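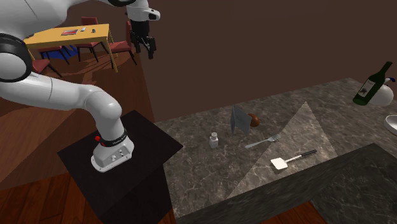
Consumer Behavior, Session 9
Claims about kitchens: what people say they use and what they use

Notes to go with the lecture. Read Chala's paper before you come, including the appendix, where most of the trouble is.

Where the claims come from

Pick up any trade magazine for home goods and you will find a sentence like "the average household uses its kitchen more than ever." Ask what was measured. In most cases a firm paid for an online survey, people clicked a box, and the box became a percentage. The people who answered had signed up to answer surveys for gift cards. They may be a lot like everyone else. The magazine doesn't know, and neither do we.

The Surkbridge survey is the one you will see quoted most in the readings. It had 1310 completed answers out of 2505 people invited. That is a better response than many, and the write-up says so twice. It says nothing about the people who didn't answer. If you cook every night and like talking about it, a twenty-minute survey on cooking sounds like fun. If you live on toast, it sounds like homework. So when the report says most people cook from scratch "often," keep three questions open.

Who was missing?
What did "often" mean to the person reading it?
What did "from scratch" mean? (One respondent counted a jar of sauce over dried pasta. Another left out soup made with boxed broth. Both are in the same table.)

Diaries

The usual answer to bad memory is to have people write things down as they go. Wubit Belay ran the diary study in Lemley with 72 households, each keeping a paper log for two weeks. I like this study more than the survey, but I don't want you to like it too much.

Entries drop off sharply after day five. Belay reads this as people getting tired of the log, and she is probably right, but the same drop would appear if people cooked less in the second week. The log can't tell the two apart. She also collected grocery receipts, which should have helped, except that households were free to choose which receipts to hand in.

Then there is the plain fact that keeping a diary changes what you do. Several households told her afterward that they had planned "real dinners" so they'd have something to put down. She reports this on the second-to-last page. I would have put it on the first.

Watching

Chala's team went into homes and sat in the kitchen. This gets around memory and gets around the log, and it swaps them for a stranger on a stool with a clipboard. Chala argues that people forget the observer after an hour or so. The evidence for this is that people said they forgot. Please notice that we are back to asking them.

The Alemayehu data

You will work with the Alemayehu file in section. It has 717 rows, one per purchase of a small appliance, with a follow-up question six months later about how much the thing gets used. Things to watch for:

The use question has five choices, and the top two are "regularly" and "frequently." I have never met anyone who could explain the difference.

Blank follow-ups were coded as "never." Somebody who moved house and somebody who hates their blender look the same in this file. Drop the blanks, run it again, and see what happens to the headline number.

Price was filled in by the buyer from memory. Look at how many end in a zero.

The Denum report cites this file as proof that people regret buying appliances. Read the passage closely. No question in the file asks about regret. Low use may mean regret, or it may mean a waffle iron, which a person can be perfectly happy with and take out in January and at no other time.

What you may claim

Students sometimes leave this session thinking that no study of home habits is worth anything. I don't believe that. Two weak methods that fail in different ways can tell you something when they agree — the survey and the diaries both put weekend cooking well above weekday cooking, and I would bet money on that one. I would not bet on the size of the gap.

For section

Bring one printed claim about household habits from an ad, a news story or a company report. Find the original source if there is one. Write a page on what was asked, who answered and what was left out. If you can't find the source, write the page about your search. Due Monday, December 2, 2019, on paper, at the start of class.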